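# Review: the Saturday open day at Urnolitz, two arms and a dish rack

I went to the open day at Urnolitz because my sister-in-law, Itziar Aranda, had a spare ticket and because I have a small restaurant kitchen and I am always tired of dishes. I am not an engineer. Please read my opinion as the opinion of a person who washes plates.
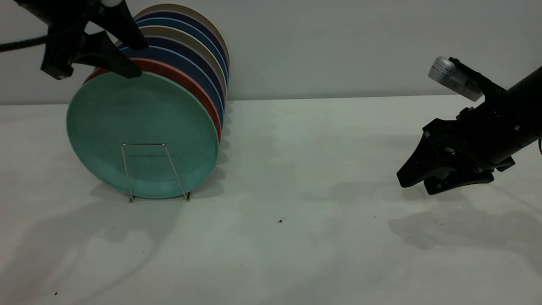
The ticket cost nothing but you must book it, and the page for booking is slow. We arrived at ten and there was already a queue at the door. They let in 40 persons at a time, and each group stays with one guide. Our guide was Olaia Llorente, who spoke clearly and did not run away from the difficult questions. I give her five stars, if one can give stars to a guide.

The first part is a talk with slides. I would make it shorter. It is half an hour, the chairs are hard, and a good part of it is the history of the company, with many photographs of people shaking hands. The man beside me slept. After this you go to the demonstration room and there everybody wakes up.

**The demonstration**

The task they had chosen was dishes in a wire rack. I liked this choice very much. On other fairs I have seen robots that dance or that write your name, and I went home with nothing in my head. With plates I can judge. I know how a plate behaves when it stands on its edge beside another plate, and I know that the difficult moment is to get hold of only one of them. In the rack there were eight, in several colours, green at the front and then red, blues, purple and beige. They stand so close that my own fingers would have to think a little.

There are two arms, both black, one on each side. Olaia explained that one of them takes the plate and the other receives it and lays it flat on the table. In our session the left arm took the green plate well at the first try. With the red one it went down, stopped, went up and started again. At the third try it had it. A boy in our group applauded and then we all did.

It is slow. I must say this because in the talk they did not say it. I could empty the same rack and drink half a coffee before the arms have finished. Olaia did not hide this when I asked. She said the speed is kept low for the open day and that in the closed laboratory they go faster, but she would not give me a number. I understand it, but I would have liked the number.

What I found good is the care. When the finger touches the rim you hear almost nothing. My last kitchen helper could learn from it (he is now a taxi driver and I think he is happier).

**Questions from the group**

Somebody asked about glasses. Not yet, was the answer. Somebody asked about plates with food on them, and there was a longer answer which I did not follow completely, something about how the surface shines and how the fingers lose the grip. I asked what happens with a plate that has a broken edge. Olaia called a colleague, Eusebio Prieto, and he told me that it is a very good question and wrote it in a notebook. I do not know if this is a compliment or a way to finish the conversation.

A lady wanted to know the price. There is no price, they do not sell it. On the leaflet I read that they have done 3,000 practice runs with tableware since February, and that 500 of them were made with visitors in the room. I cannot check this.

**Practical things**

- The room is small. If you are in the second row you see mostly shoulders. Go in quickly after the talk and stand on the right.
- The toilets are on the floor above and there is no lift on that side of the building.
- The coffee is free and weak. The almond biscuits are excellent.
- You may take photographs, but without flash.
- Children are welcome. Under six years I think they will be bored during the slides.
- The parking at the front has place for 100 cars and it was full before eleven. We parked behind the Clarmont bakery and walked.

**My opinion**

I would go again, for the demonstration and not for the talk. I would ask the organisers to turn the order around, so that we see the arms first and then hear the history, for those who want it. I would also ask for a small screen above the table, so the people behind can see the fingers from near. And please, somebody should say at the beginning how long each plate takes. A visitor from a kitchen is not offended by a slow machine. We have all been slow at the beginning.

Four stars of five. The next open day is not yet on their page. Itziar has asked to be on the list, and she put my name also.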